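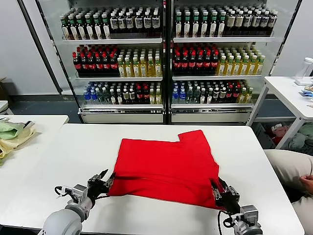 How small should a T-shirt be folded for the 30 cm shelf?

In thirds lengthwise, then in half from the hem, then in half again, which leaves a bundle 29 cm wide on the adult sizes and lets two stacks go in front to back.

Notebook, folding bench, Sunday

Started at 9:30. Plan was to settle the fold for the Cillby shirts before we write the instruction sheet, and to find out where the stacks go crooked.

Measured first. The Hartono board is 7 mm short on one long side. I had suspected it last week and blamed the shirts. Marked the short side with tape. Until it gets recut, put the taped side toward you and line up on the other one.

Method as it stands now:

Shirt face down, neck away from you. Smooth from the middle out with flat hands. Sleeves in, then the sides. Hem up to just under the collar, press, then fold again. Turn over.

Most of the trouble comes at the hem. If you pick it up by the two corners and lift fast, the middle sags and you get a second crease a finger's width above the one you wanted. Keeping the hem low and close to the cloth helps. So does getting your fingers under both layers before lifting — the back layer likes to stay behind, and then one corner sits lower than the other and the whole stack leans that way.

Tried the Cellis cotton and the Fultus blend one after the other. The Cellis holds a crease with one pass of the hand. The Fultus opens up again while you are reaching for the next one. Pressing longer made little difference. Folding it slightly tighter on the first turn did.
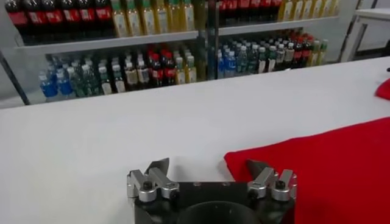 The other thing with the Fultus is that it slides on a smooth table. You straighten one edge and the far edge moves. I put a cotton towel under it for a while, and that stopped the sliding but left the underside wrinkled, so I took it away again. A forearm laid across the neck end works well enough if you are folding by hand and have one to spare.

Saodah Govindasamy came by before lunch and folded a few her own way, sleeves last. Her bundles are neater at the neck and a bit fat at the sides. She thinks the fatness goes away under the weight of a full stack. I am not convinced but we left one of her stacks next to one of mine and will compare on the next session.

Lot 609 is still unsorted. Adult and youth sizes are mixed in it, and the youth shirts come out too narrow with the same fold, so they need the sides brought in less. Do not put them in the same stack even if the color matches. They work their way out when the shelf gets bumped.

To do:

Recut the Hartono board or order another.
Sort 609 by size before anyone folds it.
Try the Fultus with the first fold at the hem, sides after.
Ask Saodah if she wants sleeves last written up as a second method.
More tape.

Stopped at 4:15. Left the ruler in the top drawer with the clips.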